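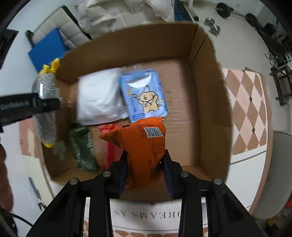 The Grilix hand gripper is a two-finger tool that a person carries and closes by hand, and the same fingers can afterwards be mounted on a robot arm. We show it at our open day in Trerkelmont, and visitors may use it for as long as they like. The work we give them is ordinary packing work with a cardboard box and soft household goods. An orange snack package between the two black fingers is a good first object: the package is easy to see, it has a printed code on it, and the person must keep hold of it over the open box while a tissue packet with a cartoon bear and several other wrapped things lie close together below. Most of our visitors understand the tool after a few minutes of this, much faster than from the data sheet.

What the gripper is for

Grilix was made for companies who want to try a picking task by hand before they buy the automation for it. An operator who knows the goods can find out which side of a package is best to take, how deep the fingers must go between two neighbors, and where the box wall is in the way. Later the same finger shape is used on the arm, so the experience is not lost. We also sell it to schools for technical training.

Main data

Number of fingers: 2
Order number, hand version: 1456
Finger color: black
Operation: by hand, with return spring
Delivery time: 6 weeks from order
Warranty: 9 months, finger pads not included

The finger pads are a wearing part. In our own workshop we change them after roughly 1456 hours of use, but dusty cardboard makes this time shorter. Please order a spare pair together with the tool if you plan to work with it every day.

The open day

The next open day is in April, in our hall in Trerkelmont. The doors open at 9 in the morning. There are two stations. At the first one you work with the hand version, in a box, with soft packs and round objects. At the second one the same fingers are mounted on the Prillen arm, and our technician runs a picking program with goods of the same kind. You can stop the program, put a different object in the box and start again. We ask you to stay behind the yellow line when the arm is moving.

You are welcome to bring your own products, and we even prefer it. Last year a bakery supplier from Midtbø came with six kinds of thin bags, and two of them slipped from the fingers again and again. After this visit we changed the surface of the pads, and the new surface is now standard on all tools. Please do not bring open food, glass, or anything heavier than 2 kilograms.

A demonstration at your company is also possible. We come with one hand gripper and one case of test objects, and we need only a table or a free piece of floor. The arm we can not bring, it is fixed in our hall.

Questions we often receive

Can left-handed people use it? Yes. The handle is the same on both sides.

Can I rent the tool? Yes, for a minimum of 2 weeks. The rent is taken off the price if you buy it afterwards.

Does it fit on arms from other makers? In many cases, with an adapter plate. Write us the type of your arm and we will check the drawing.

Is the open day free? Yes, but please register, so that we can plan the groups. We take six persons in one group, and each group has its own time at the Prillen station.

To register, use the contact form and write "open day" in the subject line. Tell us also which goods you want to try and the size of the box they are packed in.

Page updated Feb 1, 2020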